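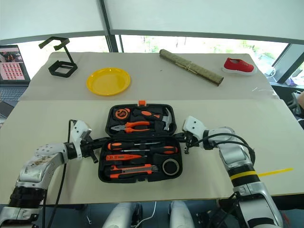 Vol. 10, No. 2, p. 40

Figure 2. The toolbox task on the Umance bench. Both grippers are at the sides of the open case, near the hinge line.

4.2 Closing a case that would prefer to stay open

We had expected the toolbox to be the easy task. In the planning notes it sits near the top of the list, under a heading that has since been changed. The case has two halves joined by a hinge, every tool has a molded recess, and the goal can be explained to a child in one sentence: fold it shut and leave everything inside. The policy had learned by then to move cups and stack plates, and we gave ourselves two afternoons.

The starting pose in Figure 2 is the one we call flat-open. Both halves rest on the table, the upper one on the far side, with the hammer, the pliers and the tape measure in it. The lower half carries the lighter tools. This layout matters more than we knew. To close the case, the arms have to swing one half over the other, and the half we chose to swing was the one with the hammer.

Demonstrations were collected by teleoperation with the Hikgate interface. Operators were told to use both arms and to keep the grippers near the hinge line at the start of each episode. They were not told how fast to go, and this turned out to be an oversight. Slow operators let the hammer sag out of its recess halfway through the fold. Fast operators kept the hammer in place and sent the case toward the edge of the table. The best demonstrations came from people who had stopped reading our instructions.

We trained the Lanz policy for 2,000 steps on the combined set and compared it with Demon, our earlier single-arm baseline, which was run with the second arm parked. Demon's usual approach was to push the near half away from itself with great confidence. It never closed the case. Lanz learned to brace one side while lifting the other, a behavior we saw in very few of the demonstrations and would like to take credit for.

Failures of Lanz fell mostly into one kind. The fold went well until the moving half was upright, and then a tool left its recess and lodged across the hinge. The policy kept pressing. It has no notion of a case that will not close, only of a case that has not closed yet, and left alone it would press until the episode timed out at 40 seconds. Adding 10 demonstrations in which the operator backed off, reopened the case and pushed the tool home reduced this, though it also taught the policy to reopen cases that were perfectly fine.

The other objects on the table were left in during evaluation. Yellow plates and red shoes have nothing to do with toolboxes, and we wanted the policy to find that out. It mostly did. In one run the left arm set off toward the plate and stayed above it until time ran out. We scored this as a failure. Latching was not scored at all, for reasons that will be clear to anyone who has tried it with a parallel gripper, and we take up the latch again in Section 5.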